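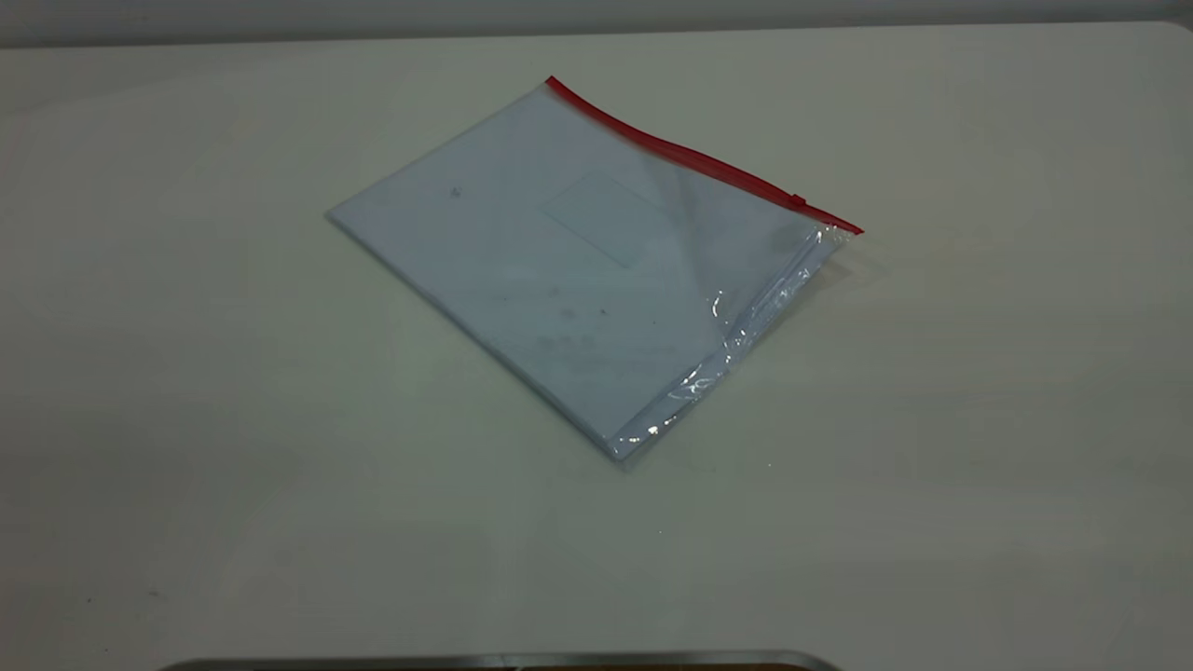

From: Rianne Willems
To: ravulholm-papers
Date: 21 August 2022
Subject: Re: [ravulholm-papers] Folders, envelopes, or the drawer of shame

Maxine Ashby wrote:

> Before we go any further with the scanning, can we please settle
> how the loose papers are being stored? I opened the second drawer
> on Thursday and found three systems in it, one of which was a bread
> bag. Farzad likes envelopes, Yasaman likes folders, and someone
> (I have a suspect) likes the bread bag.
>
> My vote is for envelopes. They're cheap, you can write on them, and
> we already own a box of them. What does a zipper pouch do that an
> envelope doesn't?
>
> Also, who has the key to the cabinet?
>
> Maxine

Maxine, I have the key. I've had it since January. It's on the ring with my bike lock and I keep meaning to say so.

On pouches: I was an envelope person too, and I gave it up for one reason. You can't see into an envelope. You write "Ravulholm, misc. letters" on the front, and a year later there's a phone bill in there and the letters are in "Receipts, various." With a clear pouch you at least find out you're wrong before you open it.

I've been using the clear ones with the red zipper for the correspondence and I'm happy with them. The red is loud, but you can find it on a pale table, and I've lost enough things on my own table to respect that. A stack of letter paper goes in flat with a bit of spare plastic around it. Don't use up the spare. I filled one right to the edge with the Drandiner minutes and the zipper took a bite out of page one. It's a small bite, in the margin, and the minutes are no duller for it, but still.

Things I've learned, mostly by doing them wrong:

- Tap the stack square on the table first, then slide it in. If you feed sheets in a few at a time they fan out at the bottom and you'll never get them straight again without taking everything out.
- Take off paper clips. Staples can stay if they aren't rusty.
- Put the best sheet on top, facing out. "Best" means the one that tells you what the rest is. If none of them do, write the label on a plain half sheet, in pencil, and put that on top.
- Write the label big. I did my first batch in my normal handwriting and through the plastic it looks like something walked across the page.
- Press the air out before you close it. Lay it flat, smooth it from the bottom toward the zipper, then zip. A puffy pouch slides off every pile you put it on, usually at night.
- Don't pull the zipper by the plastic next to it. Hold the corner down with one finger and move the slider.

The wrinkles at the sides don't matter. Parvaneh tried to iron one through a dish towel and I'd ask everyone to learn from that without repeating it.

I know the objection about plastic and old paper, and for anything fragile I agree with it. The Mirzaei letters should stay in the gray boxes where they are, and I'd like them not to be "just popped into" anything. The pouches are for the copies, the newer correspondence and the working sets people carry home. Those are the papers that meet coffee.

As for numbers, I went through the cabinet last weekend. We have 88 sets of loose papers by my count, of which 17 are already in pouches. Of the remaining 71, I'd say some 55 would fit in one pouch each, and the rest are either too thick or belong to the Sistex file, about which the less said the better. (Yasaman, you said you'd thin out the Sistex file. I mention it only because you said it in writing.)

So my proposal is pouches for the working sets, folders in the cabinet for anything too thick, and envelopes for mailing things to people, a job they're good at. Maxine can have the whole box of them.

Pouches stand on their edge in the drawer, zipper side up, labels facing front. If you lay them flat they turn into one slippery lump and the bottom one isn't seen again until somebody moves house.

If you hate this, say so on the list by Friday and not to me in the parking lot. Farzad, that includes sighing.

I'm keeping the bread bag for the time being. There's a receipt in it I can't read and I'd like a second opinion.

Rianne

P.S. Does anyone have a spare key ring? Then I can give Maxine the key without giving her my bike.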